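Unit 4: Teaching a robot by hand
Course handout, Harora Robotics Program
27 November 2024

There are three common ways to show a robot a task. You can push its arm through the motion, drive it from a distance with a controller, or do the job yourself with a gripper held in your own hand. This unit covers the third.

The hand-held gripper has its own camera, so the recording is made from close to the fingers. Square printed markers help the software work out where each gripper is.
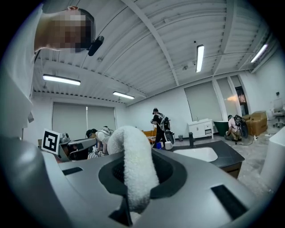
4.1 Working in a shared room

Several people can record at once if each keeps to one station. Set your backpack straps before you pick up the grippers, and check that no cable can catch on furniture. Keep each take short — 17 seconds is plenty for a simple pick and place.
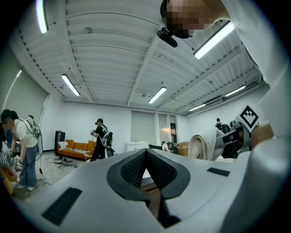 Figure 4.2. Recording with hand-held grippers and backpack rigs.

4.2 Two-handed tasks

Cloth is harder than a mug or a box. It folds differently each time, so the Abera exercise asks for up to 100 takes per task. Change the starting position of the cloth between takes.
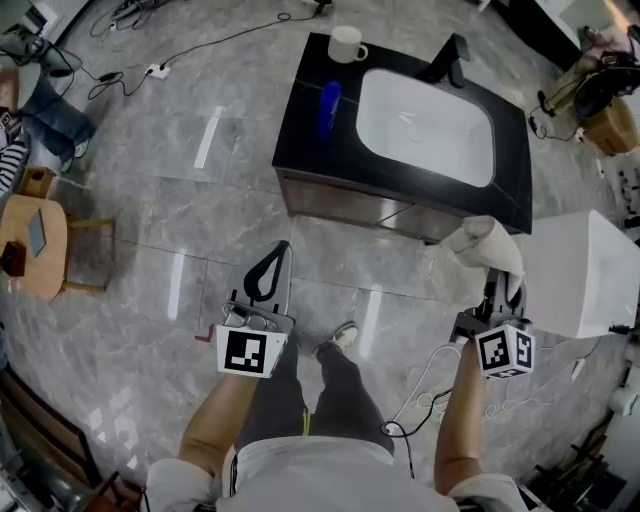 Move at an even pace and keep the markers uncovered. If you drop something, finish the take and label it as a failure — do not delete it. Failed takes are marked separately in the Allstead log.

Reading for next class: Kosell workbook, page 157.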